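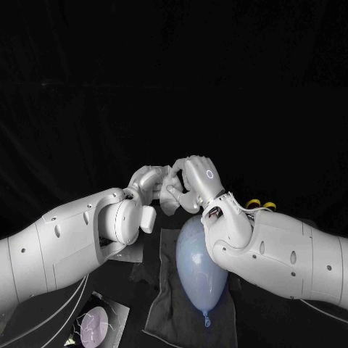
Why test a gripper on something as flimsy as a party balloon? A balloon shows very quickly, and at very little cost, how gently a hand can hold and how well two hands share the work between them.

### 4.2 Comparing the Two Hand Controllers

We had two controllers to choose from when we began this part of the study, and we will admit to having been fond of both of them. The first, Ziltano, is a plain position controller: each finger is given an angle and goes there. The second, Ikley, is softer in temper and lets a finger stop short of its target once the motor current climbs past a limit that we set by hand (this took us most of January, and a good many balloons). Both ran on the same pair of arms and the same multi-fingered hands, so that whatever differences we found could fairly be laid at the door of the software.

The task sounds easier than it is. A tied balloon is laid on a gray cloth, and the two hands must come together over it, take hold, and keep hold until the trial timer runs out. The cloth earned its place early on, as our first balloons slid all over the bare table whenever one hand arrived a little before the other. We recorded 521 trials with the final settings, leaving out the warm-up runs, and capped each trial at 2000 control steps. A trial was called a failure if the balloon burst, slipped away, or was still untouched at the cap.

Figure 3 shows the kind of grasp that both controllers were asked to make, with one hand pressing from above and the other wrapped around the side.

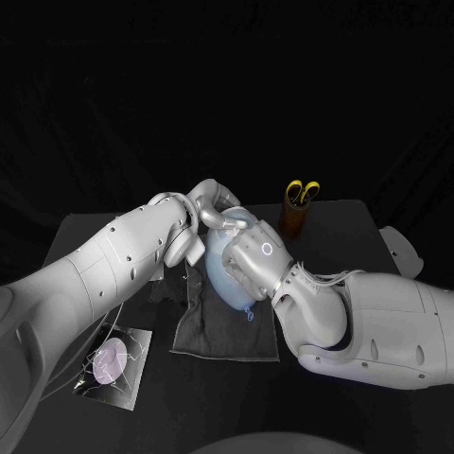
**Figure 3.** Two-handed grasp of a balloon on the cloth.

Ziltano did rather better than we had expected whenever the balloon was firm and well centered, and it was pleasantly quick about it. Its trouble came with softer balloons, where the fingers went on closing toward their set angles and squeezed the balloon out sideways. Ikley was slower and sometimes a bit shy, with the second hand hovering near the first for longer than we liked, but it burst only 13 balloons over the whole comparison. Most of those were lost when fingertips from opposite hands met and pushed against each other through the rubber.

We also tried the Grabowska wrist filter with each controller, hoping it would calm the small tremor we had seen at the end of the reach. It helped Ziltano a good deal and made hardly any difference to Ikley, so we kept it switched on for the former only. The longer object trials in the Ivisham set, described in the next section, use Ikley throughout, with the current limit left just as it was here.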